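Kondunia gets a new planner, and I finally got to poke at it
By Ingrid Dvorak - September
2 min read

I've been bugging the Lelthorpe folks for a look at the new release of Kondunia, their motion planning software for lab robots, and this month they let me in (well, into the simulator, but I'll take it!). The virtual bench has one white arm, a black two-finger gripper and plenty of gear to bump into.

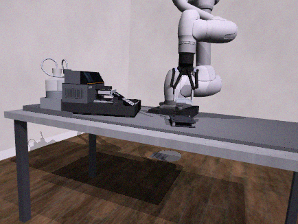
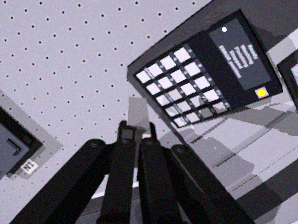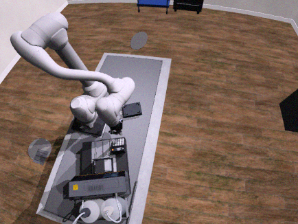 Three simulator views of the Kondunia bench, with the gripper close up in the second.

The big change is how the planner handles tight spots. The old one checked the arm against every object on the bench before each move, and you could go get coffee while it thought. The new one keeps a running map and only rechecks what has changed - Fikri Tarigan, who wrote most of it, told me a typical plan now comes back in 200 milliseconds. He also ran it through the team's own set of reach tasks in simulation and says 98 percent finished without a collision. I'd love to see the rest of them, and he's promised me the logs.

My favorite bit is smaller. You can now pause a plan halfway, drag an object somewhere else and watch the path redraw itself. I did this far too many times and Fikri was very patient about it.

Real hardware comes next, at the Bundolau lab, and there are still 2 open bugs in the gripper controller to fix first. The release is up for existing users now - everybody else gets it next month.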